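Part 3: Getting from Nandel to Gornimholm by train and bus

If you've worked through Part 2 you'll have your booking account set up and your railcard added, so now comes the bit I enjoy, the actual journey. I've done this route more times than is sensible and I still get a little thrill when the train swings out over the estuary. The whole trip takes half a day if the connection works, and most of the steps below are about making sure it does.

Before you start

You'll need your booking reference, a bank card that works for contactless, and 10 in coins for the bus (the Cluscombe drivers can't always take cards, and the machine at the stop is older than I am). Bring something to eat too. There's a trolley on the train, but it tends to run out of everything except crisps before it reaches the back two coaches.

1. Get to Nandel station with time to spare. The long-distance platforms are on the far side of the footbridge, and the lift is slow.

2. Collect your ticket from the machines by the main doors. Put in the reference, then the last four digits of your card. Wait for both pieces to drop! The seat reservation comes out second, and I've walked off without it twice.

3. Find your coach. The train splits at Cluscombe and only the front half carries on up the coast, so check the letter on the door as well as the number of the train.

Caution: if you're in the wrong half when it splits, you'll be taken inland and there's no quick way back. The announcement is made once, usually while everybody is putting their coats on.

4. Sit on the left if you can. The line follows the water for 49 kilometres and all the good views are on that side — the lighthouse, the salt pans and the long beach with the wrecked barge.

5. Get off at Cluscombe. Follow the signs for the harbour, not the town centre, and go down the ramp to the bus stands.
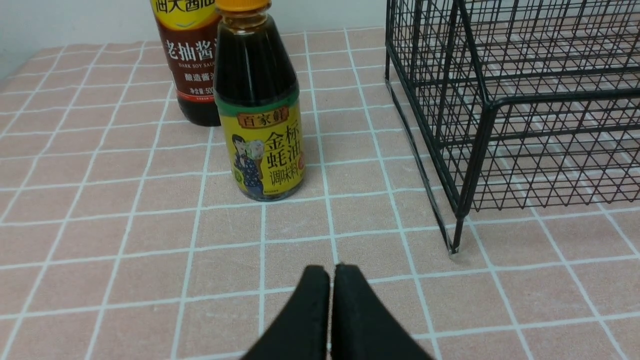 Can I break the journey at Cluscombe and carry on the next day?

An ordinary single lets you stop for one night, as long as you tell the ticket office before you leave the station and get it stamped. Advance tickets don't allow it, and you'd have to buy the second half again.

6. Take the 252 from the stand nearest the water. It goes right through to Gornimholm, stopping at nearly every farm gate on the way, so settle in.

Note: the 700 also says Gornimholm on the front, but it only runs in summer and takes the inland road. It's a bit faster and a lot duller. I'd still get on it if the 252 had just gone.

7. Pay the driver and hang on to your slip. The same slip gets you the little ferry across to the old town, provided you use it before six in the evening.

8. Get off at the market square. The stop before it is called Gornimholm Bridge and visitors are always hopping off there by mistake (me included, my first time, with a suitcase and in the rain). Stay put until you see the clock tower.

If you miss the connection

Don't panic, there's another bus, though the gaps get longer after lunch. The Xu tearooms on the harbour front have big tables and a clear view of the stands, so you can keep an eye out with a pot of tea in front of you. From October the last bus leaves at half past five. If that one's gone you're looking at a taxi or a room for the night, and I'd take the room. The coast road is lovely in the morning.

Part 4 covers where to stay in Gornimholm and how to book the island boat.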